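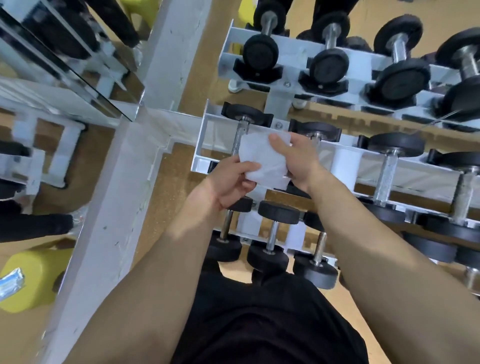 Gorko wrote that before comparing any cameras I should first decide where the camera will be, on the head or on the wrist, and I think he is right, so I rewrote my post.

Head camera and two-finger gripper for wiping gym equipment

Posted by Joana Nogueira, 2023-09-02

I am trying out grippers for a two-arm setup that must wipe dumbbells and the rack under them with a folded cloth. The view from above at the head is good for finding the rack, but when both hands are over it they hide the handles I want to wipe. The chrome handles also give me trouble. The depth camera returns holes on the knurled part, and the black heads on black rubber saddles are almost one shape for it.

I have two grippers to choose from. One is a parallel gripper with flat rubber pads and 100 mm opening. The other has 3 soft fingers and it closes slower. With the parallel one the cloth slips out at the corner when I pull it along a handle. With the soft one the cloth stays, but it makes a ball and the wiping area becomes small. I did 50 pulls with each in August, always with the same white cloth.

My questions: is it better to hold the cloth with two hands, one on a corner and the other on the opposite edge? And does a second camera on the wrist help with the shiny handles, or do I only get the same holes from a closer place?

Selleo

I had the same slipping. Change the pads before you change the gripper. Flat rubber is fine on a dry cloth and bad on a damp one. I glued a thin silicone sheet with small ribs on mine and lowered the closing speed. Also fold the cloth one more time, so the fingers have something thick to hold.

For two hands: yes, but let only one arm do the pulling. The other should follow with low stiffness. If both arms are in position control they fight, and the cloth jumps out of the weaker one.

Narnura

just use a sponge

Coelho

About the camera. A wrist camera will not repair the depth on chrome, the reflection is the same problem at 20 cm. What helped me was to stop asking for depth there. I find the two black heads in the color image, take the depth on them, and put the handle as a straight line between the centers. To separate the heads from the saddles I needed more light from the side and a longer exposure.

I would still mount the wrist camera, for the hidden part. Keep the head camera to choose which dumbbell, and give the last 4 cm or so of the approach to the wrist one. Check your hand-eye calibration again after you change the pads, mine was wrong by the thickness of the new sheet and I lost an afternoon with it.

What controller do you use? If it cannot do impedance mode, the advice of Selleo for the second arm will be difficult.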